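How I clear a cluttered bed with the Kerlow hand gripper kit

I've had the Kerlow kit at my place since December, and the question I get most is how to run a tidying session with it without going nuts. So this is my routine, start to finish. The kit was $937 from Fotedport, and it comes with two grippers and a spare set of finger pads.

What you need: both grippers (charged!), a bin, and a surface you can walk up to from at least one side. I like a bed. A soft blanket is harder than a desk because everything sinks in a little, and that's good practice.

Step 1. Put the bin on the floor right next to the bed. Mine stands at the side, so I only have to swing my arm over. 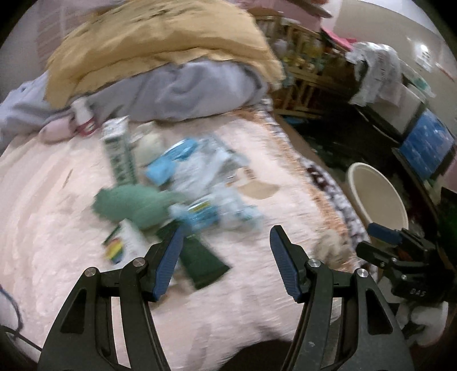
My friend Océane MacDonald has the Barbier set and loves it, but I find those handles tiring after 65 minutes or so of squeezing – the Kerlow ones are kinder to my thumbs.

Step 2. Open the fingers all the way before you go down. Come in from above and let the pads do the gripping. With crinkly plastic, pinch a fold, because the flat parts slide right out.

Step 3. Go slow! The first time I tried this I whipped the thing around like a fly swatter and my recording was a big smear. Sofia Koutsoukos at Fotedport told me to count to 2 between moves, and that fixed most of it.

Step 4. Save the thin, flat stuff for when you have room to work. Scraps on a plush blanket take patience, so come at them with the fingers low and wide.
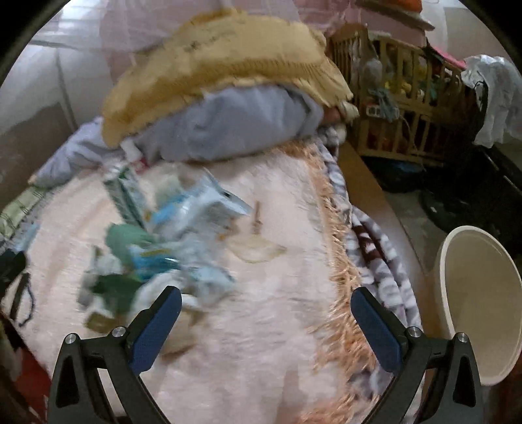
Step 5. Stop the recording, wipe the pads, and plug everything back in. I've saved 193 sessions so far and I'm still on my first set of pads.

Would I buy it again? Yep, though I'd like a longer cord in the box. I'm trying the Olladik wrist strap next and will add my notes to this page.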